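Since May I work with the hand-held grippers at Irkudano, and in the first weeks I made almost every mistake that is possible. Now I am the one who keeps our list of rules. A few readers asked me to share it, so I put my version on this blog. It is not an official standard. In our group we call the list Momik, after a folder name which stayed.

First, a word about numbers. We keep one folder for each task, and a folder is closed at 400 recordings. When I checked the old folders, I had to reject 159 recordings from only one of them. The people had worked well. The rules were written in three different places, and these places did not agree with each other.

## What I changed first

I made the list short. The earlier document, which came from the Pito project, had more than 13 pages, and I must say I never met a person who had read it to the end. Mine is one page, printed, and it hangs next to the door. If somebody wants to add a rule, they must also propose one to remove. Some colleagues find this too strict. I still think it is fair.

I also stopped using words like "properly" and "carefully". For me, as a person who learned English at school, "hold it properly" can mean ten things. "Fingers open, pointing to the object" means one.

## The rules for soft objects

Cloth is harder than boxes or cups, and it has its own part of the page.

1. One object on the table. Cups, pens, tape and phones go on the shelf before the recording begins.
2. Lay the object near the middle of the table, and do not make it too beautiful. Folds and creases are welcome. A robot trained only on ironed cloth will meet a difficult world.
3. Change how the handles lie between recordings. Over the top, across the front, under the bag, all are good. Write it in the Wi sheet with simple words.
4. Keep the cables on the outer side of your hands. A cable between the jaws and the object means that you stop and start again.
5. Begin with both grippers low and apart, one on each side, with free space between them and the object. Wait for a slow breath and then move.
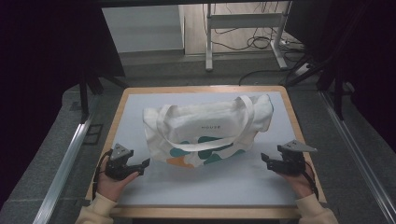 6. Move at the speed you would use at home. Many beginners go very slowly, like under water, and the recording is not useful.
7. If the object falls on the floor, end the recording and mark it "fallen". Please do not delete it. We want to know how often it happens.

## What is still open

I have no good rule about sleeves. Long ones can touch the cloth, but I do not want to tell people how they must dress in a cold room. For the moment the page says only "keep sleeves away from the jaws", and I am not content with this sentence.

The second question is when a person should rest. We have 3,525 recordings on the server now, and I would like to compare the first and the last ones of each shift. If I find something clear, I will write about it here.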